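9 December 2020, Vinevholm, ground floor room

Recording on the box task again, all day. Rizwan Hettiarachchi on the hand grippers in the morning, me after lunch, Nilmini Bhuiyan checking the files as they came off.

Total recorded so far is 1922 runs. Nilmini has kept 1884. Most of the ones she threw out are lost tracking, where one of the marker cubes went out of view behind a forearm. A few are people giving up halfway and putting the grippers down without pressing stop. I have asked everyone to press stop even if the run is rubbish. It saves her scrubbing through to find the end.

Task as it stands: box on the table, lid off or part off, booklet on the table. Booklet goes in, lid goes on square, box is pushed to the left end. Starting positions are meant to vary. By mid-morning Rizwan was putting the booklet down in the same place each time without noticing, so we wrote positions on slips and drew them from a cup. Slower to reset but the spread is better.

Lids are the hard part. With bare hands you feel the lid catch on one corner and ease it. With the grippers you get some of that through the handle but not much, so people look more and lean in, and then the head goes down and blocks things. Rizwan now sets one short side first and lowers the other. I tried it and it works for me too. Nilmini wants us to keep a share of the old way in, so the arms see more than one approach. Agreed to leave it to whoever is holding the grippers and note it on the sheet.

Wrists. I was sore after an hour. Rizwan says it is the thumb for him. We are going to swap every 39 runs from tomorrow (one page of the log sheet, easy to remember). Nobody has asked for this to be treated as a proper job with breaks written in, and it ought to be. Will raise it with Debnath when they ring.

Notes from the visit to the packing floor

Went over to see the people who do the real packing on the Nedano line. There are eight on the bench. They have known since June that Debnath want arms on the lidding end, and they had more to say than I expected.

The main thing was speed. They are not bothered about an arm being slow, they are bothered about having to wait for it. At present if someone is behind, the next person reaches over and does a few lids for them. With an arm in a cage you can't do that. One of the women on the bench said she would sooner have it at the far end where it can fall behind without holding her up. Seems right to me. I have put it in the layout notes.

Second, who clears a jam. The old carton folder had one person trained to open the guard, and when he was off it stood still. They want everyone on the bench shown how to do it. Debnath's plan has it as a supervisor task. I don't think we can decide this but we can say what we heard.

Third, what the lidding people move to. The written plan says "inspection". When I asked what they would be inspecting, it was mostly the arm's lids. A couple of them were fine with that, it is lighter work. One said she likes packing because the time goes, and standing looking at boxes would drive her mad. No answer to give her. I said I'd write it down, so it is written down.

They also showed me something we had missed completely. They give the lid a light tap in the middle once it is on, and listen. If it sounds hollow the booklet is standing up on its edge inside. None of our runs have this. Nilmini thinks we could do it as a separate check with a scale or a camera before the lid goes on, which would be simpler than teaching a tap. I'd like to try a batch with the tap in anyway.

Asked if any of them would come and record with us for a few days. Two interested, provided it is paid at their normal rate and their places are covered. Their hands know the job much better than ours do. Sent the request to Debnath this afternoon.

Room and kit

- Trurnport logger dropped its connection twice before lunch. Restarted it, no losses, but the clock was out afterwards. Rizwan has the log.
- Extension leads need taping down before visitors pick up grippers.
- Spare marker cube printed, not yet checked against the old ones.
- Chairs to go back against the wall at the start of a session. You can't step sideways at the table with them where they are, and people end up twisting at the waist.
- Drinks off the table during runs, me included.

Tomorrow: Rizwan first, slips from the cup, swap at the page end. I will do the tap batch once Nilmini has set up a separate folder for it, and I want the table clear except for the box and the booklet before we start. 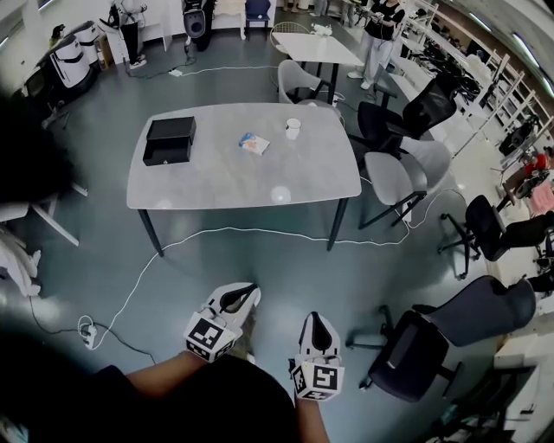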